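Inicio Recetas Huerta Preguntas Contacto
Blog > Cocina de diario > Preguntas frecuentes

¿Cada cuánto haces la compra?
Una vez por semana, casi siempre a las nueve de la mañana, y voy con lista (¡y aun así pico!). Me gasto 67 euros para dos personas, con pescado incluido.
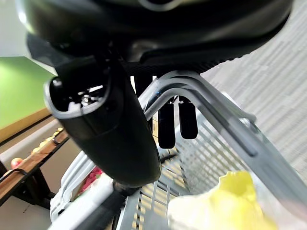
Negro mate y negro brillante.

¿Qué hago con la verdura que se pone mustia?
¡Crema! Cebolla pochada, lo que haya por el cajón, caldo y batidora. Las hojas de apio también valen, y las de zanahoria, que yo tiraba hasta hace nada.

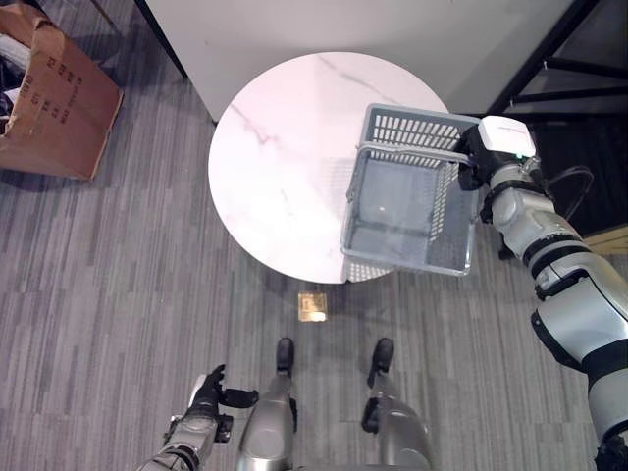
Gangadharan Joseph comenta que a las hojas de zanahoria les quita los tallos gordos, porque amargan. Le he hecho caso y mejora mucho.

¿Congelas verdura cruda?
Solo pimiento y calabacín en dados, en bolsas de hasta 100 gramos. El resto, escaldado. 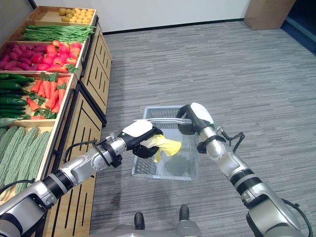

Cesta azulada y trapo amarillo.

¿Y el melón amargo?
Lo abro, le saco las semillas con una cuchara, lo corto fino y lo dejo con sal media hora.

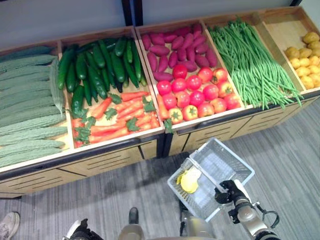

Después lo enjuago, lo escurro bien y va a la sartén con huevo y ajo. Sigue amargando, aviso, pero a mí me encanta.

Comentarios
Nokton: ¿La crema aguanta seis días en la nevera?
Plesbridge: Yo le pongo una patata y queda más fina.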